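Is the Hevine arm kit worth it for sorting pencils?

hanport_shed
Posted 4 July 2026
I pack art sets for a small shop in Closton and the Hevine sales page keeps following me about. It claims the arm will pick pencils from a loose spread and sort them by colour. The kit is £283 plus £26 for the gripper fingers. Has anyone used one for real work? I don't trust the video, which is plainly sped up.

Barbu
Had one since November. It will get its fingers either side of a single pencil on a plain pale surface, no bother. 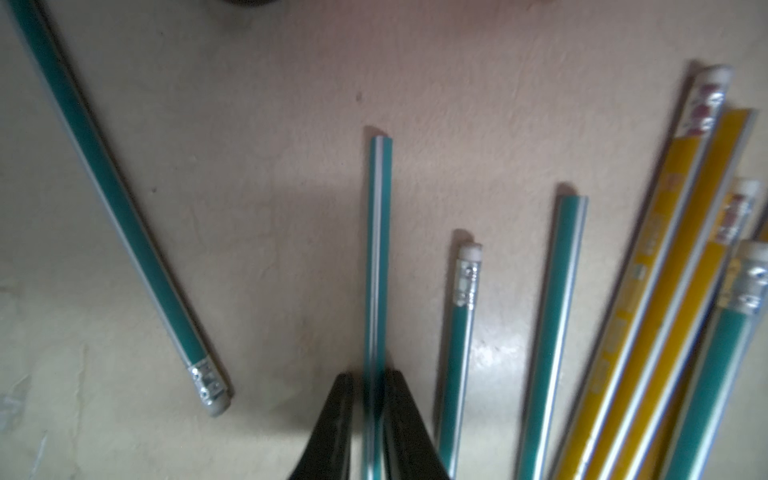 Where it struggles is pencils lying close together or across each other. Mine dithers, then grabs two. Teal from yellow it manages, but I wouldn't trust it with two similar blues. The page says 2,000 picks on a set of finger pads. I changed mine well before that, and the spares only come in packs of 6. Ask them for an unedited clip before you pay.

closton_crafts
no idea about the arm but a tray with slots costs a few quid

inkwell_bob
Check the returns terms. Mine said opened kits can't go back, so you can't try it on your own pencils first.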